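Community Help > Household > Laundry and Linens > Napkins and Table Linens

Filed under: fabric care, wrinkles, event rentals

Last updated in February

Green table napkins come out of storage badly creased – how should they be treated before an event?

Posted by HatauHall_Office

Our organization maintains a stock of 122 cloth napkins for use at member dinners and receptions. The greater part of the stock is white. The remainder is a bright green that was purchased to match the organization's colors. All of the napkins are laundered after each event and placed in lidded bins until they are next required.

The white napkins present no difficulty. The green ones, which we understand to be a polyester and cotton blend, come out of the bins with a dense network of small creases that ordinary ironing does not fully remove. Several have also acquired a slight shine along the hems, which we attribute to an iron that was too hot. The supplier, Boline, no longer carries this line and was unable to provide a care sheet. The sewn labels were removed before we took over the stock.

We would appreciate guidance on the following matters. First, what iron setting is suitable when the exact fiber content is not known? Second, should the napkins be ironed before storage, or only before use? Third, is there any remedy for the shine? Our next dinner is on a Friday, and the linens must be on the tables by 4:00 p.m. We have one household iron and one full-size board. A commercial press is not within our budget.

Posted by Fusine Linen Desk

The difficulty most likely begins in the dryer and is then made worse in the bin. Blended fabrics take a crease when they are warm and compressed, and they hold it as they cool. A napkin that sits in a hot dryer drum after the cycle has ended will be creased before anyone has touched it.

We recommend the following procedure for blends of unknown content.

Wash the green napkins separately from the white ones, in warm water, on the permanent press cycle. Fill the machine no more than halfway. Do not use liquid fabric softener on napkins. It leaves a coating that reduces absorbency, and guests will notice this before they notice a crease.

Dry on low heat and remove the load while it is still slightly damp. Shake each napkin firmly by two corners and lay it flat on a table, one on top of another, smoothing each with the palm of the hand. A stack should be left to cool completely before it is moved. For many blends this step alone removes most of the need for ironing.

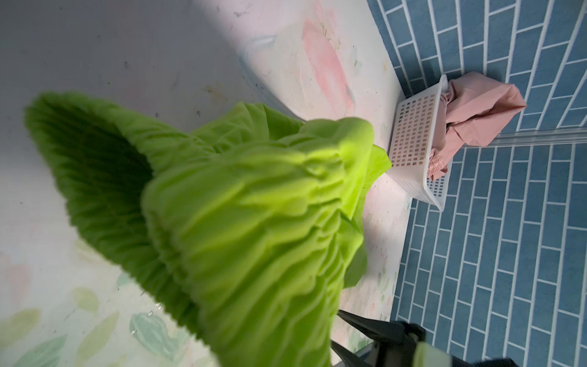 Bright green cloth with heavy creasing.

For creases that are already set, dampness is of greater use than heat. Mist the napkin with plain water, roll it loosely, and leave it in a closed plastic bag for 8 hours or overnight. Iron on the synthetic setting, on the reverse side, working from the center toward the hems. If the crease remains after two passes, raise the temperature by one step and test a corner first. If the fabric drags under the iron, the setting is too high.

Place a thin cotton pressing cloth between the iron and the napkin at the hems. The hem is several layers thick and stands higher than the rest of the fabric, so it receives more heat and more pressure. This is where shine appears.

As to the shine itself, the answer depends on its cause. Where the nap has only been flattened, steam held slightly above the surface, followed by light brushing with a soft clothes brush, will often restore it. Where the polyester has begun to melt, the change is permanent. Affected napkins may be folded so that the shiny hem faces inward, or assigned to bread baskets.

Iron before use and not before storage. An ironed napkin that is folded in quarters and kept under weight for several months will need to be ironed again, and the fold lines will be sharper than the original creases. Store the napkins clean, flat or loosely rolled, and do not fill the bin to the lid.

With one iron, a practiced person can be expected to finish a plain napkin in a minute or two. Please allow more for the green ones. We would advise beginning the work on the day before the dinner and leaving the finished napkins on a flat surface under a clean sheet.

Posted by Horgan_Rentals_Returns

We concur with most of the reply given above. Our own department handled 3,981 napkins last season, in several colors, and our experience differs on two points.

The first concerns separation by color. We agree that bright colors should be kept away from white for the first several washes. Once the rinse water runs clear, we have found no harm in washing them with other mid-tone linens. They should still not be washed with white.

The second concerns starch. A light spray starch, applied to the reverse side and allowed to soak in briefly before ironing, gives a blended napkin enough body to hold a fold through a dinner service. It must be washed out before the napkins return to storage. Starch left in fabric over a long period can yellow and may attract insects. On a bright green the yellowing is not obvious at first – it shows as a dull patch along the fold.

If the organization intends to replace the green stock, we would suggest ordering some 6 more than the number of place settings. Dye lots vary, and a later order from the same catalog page may not match.

Posted by bluekettle

Put them in the dryer with a damp washcloth for ten minutes and fold them right away. This is sufficient for napkins in most cases. A fan fold or a napkin ring will conceal the rest.

Posted by HatauHall_Office

Thank you for these replies. We tested the overnight dampening method on a small number of the green napkins and the result was acceptable on all but one, which has been set aside. The dryer method was quicker but did not remove the older creases. We will adopt the dampening procedure for the coming dinner and will purchase a pressing cloth. The question of starch will be considered separately, as our laundry area has limited ventilation.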